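Unilell Stone Care Set 2108
For granite and other speckled stone countertops

Product number: 2108
Sold by: Naciri, kitchen and stone supplies
Availability: in stock, leaves our Skastgate store within 5 working days

The Unilell set is made for people who have a stone counter at home and want to take care of it without calling a specialist each time. It contains one bottle of daily cleaner, one bottle of sealer, two soft cloths and a small flat scraper for dried food. We have sold it since February and it is now the set we recommend first, also to customers who before used the older Fusell paste.

What it does

The daily cleaner removes grease, coffee rings and the gray film that stays after normal dish soap. It has no acid and no bleach, so it does not attack the polish. The sealer goes into the small pores of the stone and slows down oil and water. Please understand that it slows them down, it does not stop them forever. Red wine left on the counter overnight can still make a mark. 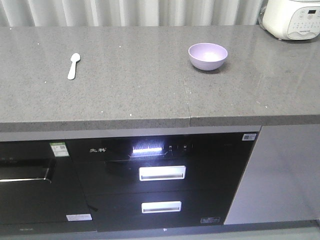

Polished gray countertop with a seam between two slabs.

Seams need a little more attention than the rest. Crumbs and water like to stay there, and with time the line gets darker. Wipe along the seam, not across it, and finish with the dry cloth. If the filler in your seam is missing or broken, do not try to close it with the sealer. It is too thin for this work. Ask your stone installer for a color-matched filler and let it harden fully before you use our set.

How to use the daily cleaner

Brush away loose crumbs first. A crumb under the cloth can leave fine scratches on a dark polished stone, and these are very hard to remove at home. Spray from a short distance, wait a moment and wipe with the first cloth. Then dry with the second one.

For dried dough or sugar, put a warm wet cloth on the place for a few minutes and then push with the scraper, holding it almost flat. Never use the corner.

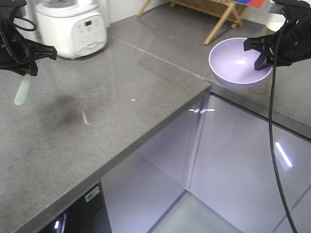
The sealer takes more time, so choose an evening when you do not need the kitchen. The counter must be clean and fully dry. Spread a thin layer with a cloth, leave it 5 minutes and take off all that is still on the surface. If you let it dry on top you will get a sticky haze - we receive many messages about this, and the answer is always to put a little fresh sealer on the haze, rub, and wipe it off immediately.

After sealing, keep water away until the next morning. Dishes can go back on the counter then, but cutting boards with wet feet should wait one more day.

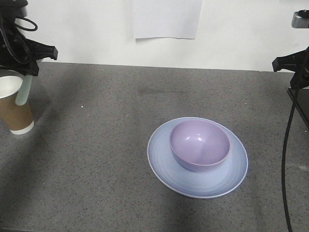 Bowl and plate on a speckled countertop.

How do I know if my stone needs sealing? Put a spoon of water on the counter and come back later. If the stone under it is darker, it is time.

Not suitable for

Marble tables with a wax finish, wood, and painted surfaces. For terrazzo, please test first in a corner that you do not see every day.

Details

Cleaner: 100 ml concentrate, mix with water in your own spray bottle
Sealer: 50 ml, ready to use
Cloths: 2, washable, no fabric softener please
Scraper: plastic, rounded edge
Storage: above freezing, away from children

Refills of the cleaner and the sealer can be ordered separately. The cloths are sold only with the set for now.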